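Late. Feet killing me. Writing this on the bus because if I leave it till home I won't, I'll just eat toast and go to bed.

So the robots are on our line now, properly, not behind the tape any more. Two arms each, up where me and Elvira used to stand for seats. Vernon did his talk at half seven, all of us in coats because the heating hadn't come on. Nobody losing their job, he said it twice, then said "roles will move", which I wrote on my hand so I'd remember the exact words. Roles will move. Mine has moved four metres to the left and I now watch.

That's it, that's the job. Watch, tap the screen when it asks, step in if it stops. Elvira calls it babysitting. The proper title on the rota is "cell attendant" and there's a badge coming from Pelletier with that on it. Same money till March, then "reviewed".

Morning was slow. It takes the backrests one at a time and it's careful, I'll give it that, much more careful than I am at ten to two with the last pallet to clear. But slow. I did 414 in a shift once, the summer we had the Mustalness order, and my wrists were shot for a fortnight. Didn't tell it that obviously. Did tell Vernon. He said yes but it won't have wrists like yours when it's fifty-eight, and I didn't have an answer, because my mum can't open a jar now and she was only on packing.

Put some pictures in so I remember what it looked like at the start, before we all stop noticing.
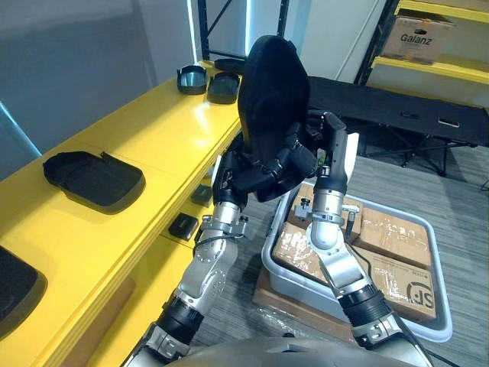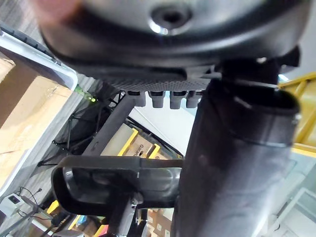
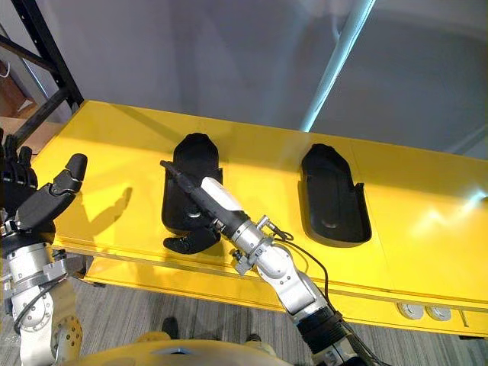
Stopped twice before dinner. First time I don't know why, it just froze and the screen said wait so I waited. Second time I had to press the resume and it wouldn't take my code, it wanted Vernon's, and Vernon was in with the Stakby people. So eleven of us down that end with nothing coming through and a manager's code needed. I could have done the thing by hand in the time. Not allowed to now, you can't reach in past the line on the floor even when it's stopped, you have to do the lock and the tag and sign the sheet. Fair enough. I do get it, I've seen what a press does. But it felt daft standing there with my arms folded.

Queued for the microwave with Elvira, who is not happy, and I mean properly not happy. She trained three people on seats last year and she was good at it, patient, she'd let you get it wrong. Now she's been asked to "capture her knowledge" for Pludanard. Which means two afternoons sat with a lad and a laptop saying how she picks a cushion up. She said how do you pick a cushion up? You pick it up. Then she thought about it and talked for twenty minutes straight, how you feel for the bad seam with your thumb, how a cold one off the lorry sits stiffer and you have to lean on it a bit. I never knew she did the thumb thing. I do it as well. Never said it out loud to anyone.

She asked him what she gets for it and he went red. Nice lad, not his fault. He's going to ask.

What is better – the noise, because they've turned the old conveyor off at our end and I could hear the radio for the first time in years. And no lifting. I keep looking for the ache in my back and it's there but it's the standing still sort, different place, lower down. Need to ask for a stool. You'd think a stool would be simple. Vernon says it has to go through the risk assesment.

What is worse is the talking. On the old line you could chat while your hands got on with it. Now we're spread out, one person to a cell, and you can't shout over because the screen wants you looking at it. I said more or less nothing between nine and eleven. Sang a bit. Felt a right fool.

There's a whiteboard up by the clocking machine with a target on it, 1000 by the end of the month, 2000 the month after. No one's said if that's the robots' number or ours. I asked at the end and Vernon said "it's the cell's number", and went to get his coat.

Need to do tomorrow:
ring the union rep back, she rang at four and I missed it
stool form
ask about the code, there should be 2 of us on shift that can reset it at least
tell Elvira to get it in writting before her second afternoon

Nearly my stop. It's raining and I've left my umbrella on the hook at work.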